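Packing up the pretend fruit

Thursday is my catch-up day, so of course I spent it on the play produce. We have far too much of it. My sister gave us the first set, then a Nekulik grocery basket came along, and then I bought more at a yard sale because I have no self-control (up to 500 pieces in the box, the lady told me, and I didn't check!).

The lemon and the apple have held up the best. The apple is still so glossy I've almost bitten it – twice. The little cherry tomatoes are my favorites, even though they slide down into every gap, and the orange ends up under the plastic no matter how I start.
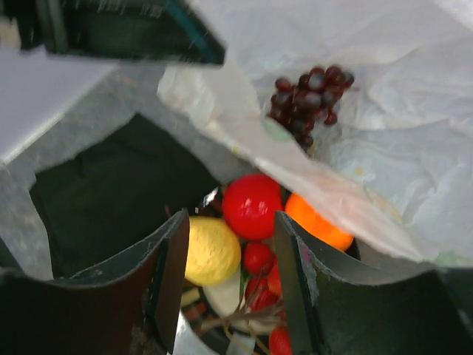

Bagging it all

I used to dump everything into one big bin and call it done. Then somebody wants the lemon, and out comes the whole lot. So now I'm trying white plastic bags, the kind you can sort of see through, and keeping a pile of produce next to the bag while I decide what goes. Laying the bag on its side helps a lot – things go in sideways and I'm not holding it open with my chin. A gray stone-look surface is nice for this too, the bright colors really pop against it. 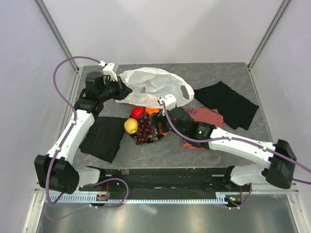 Jolene Sutcliffe wrote in to say she gave up on bags years ago and keeps hers in a muffin tin, small stuff in the cups and anything bigger in a shoebox underneath. I might try that for the tomatoes. The lemon would never fit in my tin, though, and I still have the vegetables to go through before my nephews get here on Saturday.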